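The snack table, continued

When I last wrote about the snack table at Zornoron I had been in charge of it for two weeks and had opinions. It has now been most of a year and I have more of them, plus a spreadsheet with 212 rows, and my family has asked me to find somewhere else to put all this. So, the blog.

For anyone joining late: we used to have a vending machine. It took your dollar, thought about it, and kept the dollar. Then the lease on it ran out, the building people at Cloltmont wanted the alcove back, and I said in a meeting that a table would be fine. I should have been eating something at the time. Whoever says a table would be fine is handed the table.

The first decision was the covering. I was for white, which looks clean for as long as it takes one person to open a soda. We went with brown. It's the color of a UPS truck and about as festive, but coffee disappears into it and so do crumbs, and it doesn't glare at you under the ceiling lights at eight in the morning.

The second decision was what goes where, and on this I was wrong for months. I had everything in one long row, like a buffet at a motel. People started at the left end, filled both hands, and never found out there was a right end. The crackers over there got so old I felt bad for them.
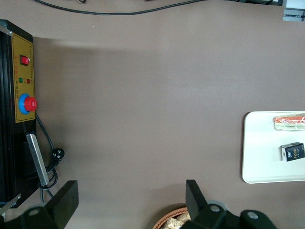

One reader wrote in after the last post to say that a row is fine and the trouble is baskets, period. Baskets hide things, went the argument, and what's hidden gets bought twice. Put it all in clear bins with the labels facing out and you'll cut your restocking in half. The same message suggested I was spending too long on this, in four paragraphs.

I tried the clear bins. I did a full week, Wednesday to Wednesday, and the place looked like a dentist's supply closet. Nothing got bought twice because nothing got eaten once. A basket makes a cracker look like somebody wanted you to have it. A bin makes it look like inventory. I put the wicker back and the crackers started moving again by lunchtime.

Where the reader has a point is drinks. You do want to see drinks. I bought a two-level acrylic rack from a place called Zamani, mostly because the shipping was free, and it has been the best thing on the table by a mile. Bottles stand up in it like a choir, the back ones higher than the front ones, and from across the room I can tell whether I need to go get more Coke. Before the rack I had them lying down in a box. I learned a few things about carbonation that way. 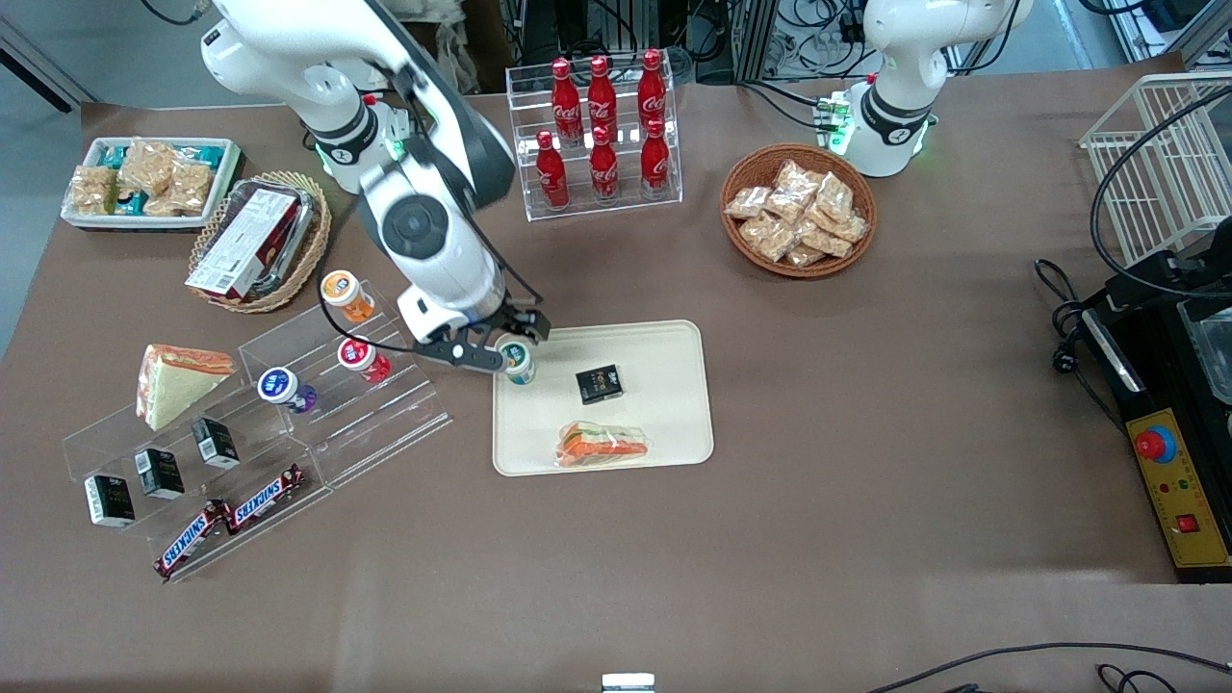 Sandwiches are a different headache. They can't sit out, they don't stack, and a wedge always falls over onto its filling. I order them from Kaka, the deli downstairs, and I put them out late and few at a time. Egg goes first. Tuna goes last, usually to me.

Trays with a lip, by the way. Get the ones with a lip. I had a flat one, very elegant, and a yogurt drink slid off it onto my shoe.

My remaining problem is the snack bars. Individually wrapped, easy to grab, good for months, and people take one bite and leave the rest on a windowsill. I've tried three flavors. I've tried a smaller size. The last box cost me $72 for what I'd describe as compressed sawdust with ambitions, and I still have most of it in the cupboard next to the paper napkins, of which we own 3081. I didn't order those. They came with the alcove.

If you've got a snack bar people will finish, the comments are open. No carob.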